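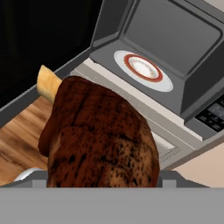
5.3 Recording a demonstration by remote control

Before you start, load the kitchen layout in Veslow and connect the Huet hand controller. The status light in the toolbar turns green when the link is up.

1. Open the Teach tab and choose New task. Give the task a name you will recognise later.
2. Set the speed limit to 20 per cent. Raise it to 70 per cent once you have a few clean recordings.
3. Press Record, then squeeze the trigger halfway to take control of the arm.
4. Bring the gripper over the plate and lower it slowly. Keep the wrist clear of the cavity walls and the open door. 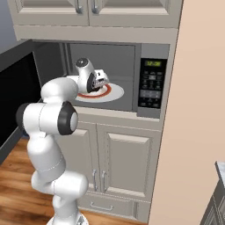
Figure 5-4. Gripper at the plate, microwave door open.

5. Let go of the trigger to pause. The arm holds its position and the recording carries on.
6. Press Stop, then Keep or Discard.

Note: a recording longer than 90 seconds is split into two files. Both must be kept for the task to play back.

Caution: do not change camera view while the trigger is held - the controller axes follow the view, and the arm may move in a direction you did not expect.

If error 506 appears, the arm has reached a joint limit. Release the trigger, choose Step back and carry on from there.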